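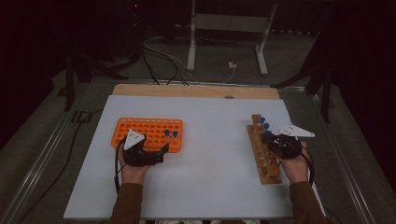

Episode 203

Clementina Henriques had been told the planner understood racks. The man from Trasico used that word, understood, and she wrote it in her notebook with a question mark.

She opened the replay on Tuesday after lunch. Orange rack on the left, two blue caps side by side. Wooden rack on the right, set at a slant, three caps at the far end. The person in the brown sleeves had a black gripper over each. Easy enough to read, if you had eyes.

The planner, which was called Patwary, had labelled the whole thing "transfer, left to right" and given itself full marks.

"How does it know?" she asked.

"It looks at where the grippers are."

"They're over both racks."

"It looks at the trend."

She scrolled back through the log. Patwary had decided on left to right before either gripper had moved at all. She tried flipping the picture and running it again. Left to right, said Patwary, full marks.

"That's a display thing," said the man. "Fixed in version 2."

"What am I running?"

He bent over her keyboard – rather slowly, she thought – and found the number. It was version 2.

He said he would raise it with the office. She said she would like it in writing, and he went out to the corridor to telephone.

Clementina cleared the label, typed "unknown" in its place and opened the next one. There were 20 left. Patwary had already filled them in.

Last updated: October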